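A Table With the Books

The coffee counter at Postis came second. For its first six years the shop sold books and nothing else, 4,000 titles on two floors, and people who wanted to sit down did it on the stairs.

That changed one November, when the owners cleared the travel section and put in tables. They lost shelf space for 300 books. Sales went up anyway, mostly in paperbacks, and mostly after three in the afternoon.

The furniture was chosen slowly. Square tables were tried first and sent back - two readers at a square table end up knocking knees. Round wooden ones stayed. The chairs have arms and tall upholstered backs, and the shop bought them through Vodik, a dealer in used restaurant furniture.

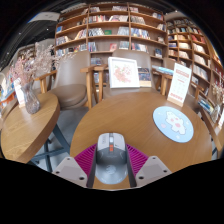 Small things took longer to settle. Paper napkins under cups looked cheap and tore, so the staff went to coasters, and customers began asking to buy them. The shop now keeps a basket by the register. The menu is short enough for one card: coffee, tea, two cakes, and a soup on Friday. Beans come from Owino, a roaster across the river.

Rules are few. Unpaid books may come to the table, but food orders wait until the book is bought or back on its shelf. Damaged copies go to a cart near the door at half price. Last year 84 books ended up there, fewer than the owners had planned for.

A second room opens upstairs in the spring, with more chairs and a longer shelf of poetry.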